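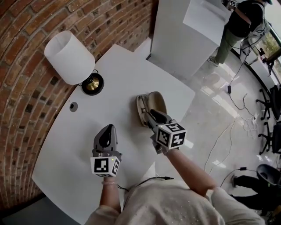 Green room check, Drukell Playhouse, before the actors come in

Door opens fully: OK, though it does love to stick in April.
Extension cords: one frayed, swapped out, thank you Cameron!
Mirror bulbs: 2 dead, on my list.
Fire exit path: clear at last (bless you all). 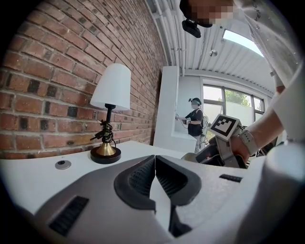

Table lamp with a white shade, black cord around the stem.

Comments
Ekaette Akpan: Did the wardrobe rail get tightened?
Alois Ammann: Yes, all 17 bolts.

Get our newsletter. We use cookies. Accept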